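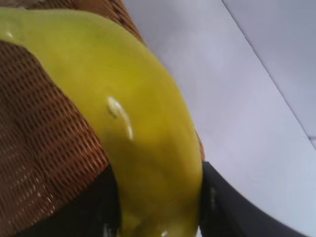

Wenjie Zeng replied:
I don't buy it. One good month out of the bullpen and people want to hand him the ball every fifth day. He faced the bottom of the order in most of those outings and the Skinville hitters swing at anything. Show me him going through a lineup a third time and then we can talk.

Ashwin Ramasamy wrote:
He threw 201 innings as a starter two years ago for Flustano. It's in his bio on the club site. He's seen a lineup a third time.

Wenjie Zeng wrote:
The bio on the club site also says our shortstop is six foot one. I've stood next to him at the fence. And 201 innings in that league, with that schedule, would mean he pitched the full season, the playoffs and probably a few of the other guy's starts. Where's the box score?

Ashwin Ramasamy wrote:
I don't have every box score from Flustano, no. Do you have one that says he didn't?

Yesenia Cusi wrote:
That isn't how it works, Ashwin.
Anyway, I was at Cárdenas Park for the last home game and my question is about the other end of it. If he goes into the rotation, who pitches the eighth? Because the eighth is where Tillgate has lost most of the games I've sat through. We had a two run lead, the new kid comes in, walks the first guy on four pitches, and the manager just stands there with his arms folded. Then it's a bloop, then a ball off the end of the glove at third that they scored a hit (generous), and then it's tied and everybody's looking at their shoes.

Tolera Lemma wrote:
That was an error all day. The official scorer at Cárdenas has never seen an error by the home side in his life.
On the eighth: I'd leave things alone until the end of May. The manager has said the starting job is "open," which is what he said last year before giving it to the same fellow he'd already promised it to.

Ashwin Ramasamy wrote:
So we wait till we're out of it and then try something. Great plan.

Tolera Lemma wrote:
I said the end of May, I didn't say Labour Day.

Wilson Nina wrote:
Can I ask about the attendance? They announced 2,892 for that game. I've had the same seats behind first base since the old scoreboard and there is no way on earth there were that many people in the building. The whole grandstand down the left field side was empty apart from the drum guy.

Yesenia Cusi wrote:
Tickets sold, not people through the gate. They all do it.

Wilson Nina wrote:
Sold to who? 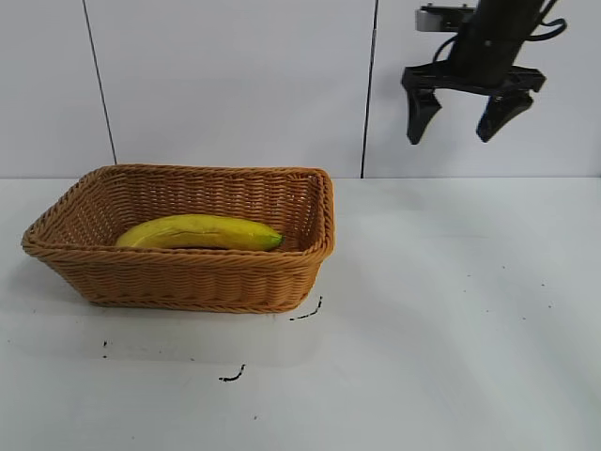

Re: Tillgate rotation and the eighth inning (page 2)

Wenjie Zeng wrote:
Back on topic. I went and read the Flustano recaps I could find, which was not all of them. He's in there as a starter, so I'll give Ashwin that. But he's coming out in the fifth or sixth in nearly every one I read, and in one of them the writer says he was "labouring." You don't get to 201 that way unless the season runs to Christmas. My guess is somebody added up two years, or added in winter ball, and typed it in as one.

Ashwin Ramasamy wrote:
Fine, so maybe the number's off. He still started. He still has three pitches, and the change-up is the best one on the staff. What's your alternative? Our fifth starter got one out in the second inning last time and left with the bases full. I would take five innings and "labouring" over that and I'd buy the guy a beer after.

Wenjie Zeng wrote:
My alternative is the lefty. I know he doesn't throw hard.

Wilson Nina wrote:
The lefty! He takes so long between pitches my coffee goes cold. Put the 20 second clock on him and he'd be charged a ball every time he looked at his cap.

Tolera Lemma wrote:
There is a 20 second clock. It's on the wall in centre. The umpires just don't look at it.

Yesenia Cusi wrote:
I've got nothing against the lefty but he pitches to contact and you have all seen our third baseman. Ground balls to that side are an adventure.
For what it's worth I think Ashwin is half right. Start the guy, but on a short leash, twice through the order and then get him out of there. The trouble is I don't trust this manager with a short leash. He goes out to the mound, has a chat, pats him on the backside and walks back to the dugout, and three batters later he's out there again with the lead gone.

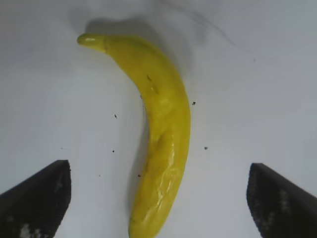
Yellow banana on a white surface.

Wenjie Zeng wrote:
Twice through the order I could live with. Ask me again once he's done it against somebody who isn't Skinville.

Ashwin Ramasamy wrote:
I'll take that as a yes.

Wenjie Zeng wrote:
It's not a yes.

Tolera Lemma wrote:
Radio has just said the starter for the next game is "to be announced" and that the pitching coach wouldn't comment. Same as last year, same as the year before. It'll be the lefty.

Wilson Nina wrote:
Bringing a thermos then. Does anyone know if they're opening the gate on the left field side or do we all have to go around by the car park again?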